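Chapter 5
Pouring, Piling and Packing: How Grains Behave

What you will meet in this chapter
Why dry sand makes a slope but never a tower
How to measure the angle of repose
Why the space between grains matters as much as the grains
What makes a hopper block

Tip a bag of rice into a jar and you have already done some of the most puzzling physics in this book. The rice runs like water for a moment, and then it stops and holds its shape like a solid. Water would lie flat. A brick would not have poured at all. Rice does a bit of both, and so do sand, gravel, sugar, lentils, nuts, coal, snow and the shingle on a beach. We call all of these granular materials, and they are wonderful things to study, partly because you can do first-rate experiments on them with things from the kitchen cupboard.

In Chapter 4 we treated liquids as if they were smooth all the way through. That works very well for water, where the particles are far too small to notice. A granular material is different. Each grain is big enough to see, has its own shape, and rubs against its neighbours. Push on a heap and the push travels through it along crooked chains of touching grains, so that one grain may be squeezed hard while the one beside it carries almost nothing!

5.1 The angle of repose

Pour dry sand slowly onto a flat tray and it builds a cone. Keep pouring and the cone gets taller, but it also gets wider, and the slope of its sides hardly changes. Every so often a little avalanche runs down one side and puts things right again. The steepest angle at which the heap will stay still is called the angle of repose.

Smooth round grains, such as glass beads, give a low angle. Rough or jagged grains lock together and give a steeper one. Damp sand is a special case, as anyone who has built a sandcastle knows: tiny bridges of water pull the grains together, and the sides can stand nearly upright. We shall come back to water bridges in section 5.4, and they are well worth the wait. 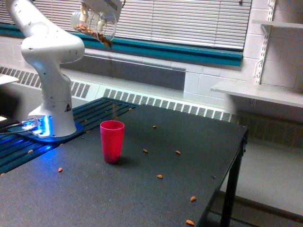
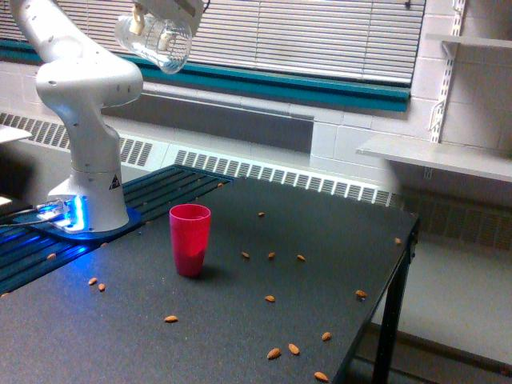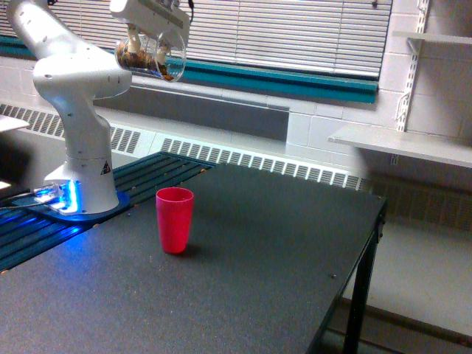 Clear containers, tilted. 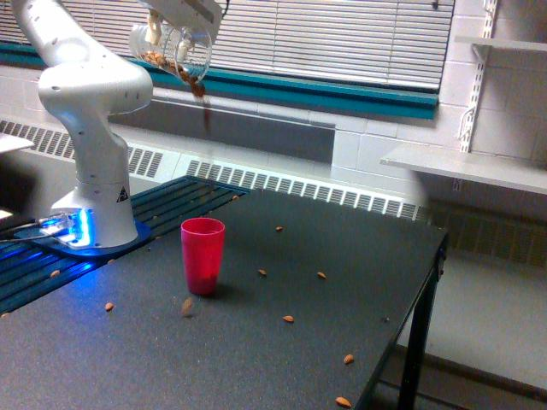 Why does a heap of dry sand stop getting steeper as more is added?

Once the sides reach the angle of repose, friction between the grains can no longer hold any extra sand in place. The new grains slide down in small avalanches and come to rest lower on the slope, so the heap spreads outwards and keeps the same steepness.

5.2 Grains and gaps

Fill a jar to the brim with dried peas. Is it full? Try adding fine salt and you will find that a surprising amount goes in. The fraction of the jar taken up by solid peas is called the packing fraction, and what remains is air.

You can measure this at home with a kitchen scale and a measuring jug. The pupils' results printed at the back of this chapter come from the school at Stirnville, where one class filled a large jar with dried peas and then topped it up with water until the water was level with the rim. The jar held 1054 millilitres when empty. With the peas already in it, it took 414 millilitres of water. Divide the second number by the first and you have the share of the jar that was air, a little over 39 per cent. Work quickly if you try it yourself, as dried peas soak up water and swell.

Now tap the side of a freshly filled jar. The level drops. The grains have shuffled into a tighter arrangement, and this is the reason a packet of cereal can look part empty when you open it.

Try it: the Clorkach tray

You will need a flat tray, a sheet of card rolled into a funnel, a ruler, a protractor and a cupful each of dry sand, sugar and rice. Hold the funnel just above the tray and raise it slowly as the heap grows. Measure the slope on two opposite sides and take the average. Repeat three times for each material. Before you begin, write down which one you expect to give the steepest heap.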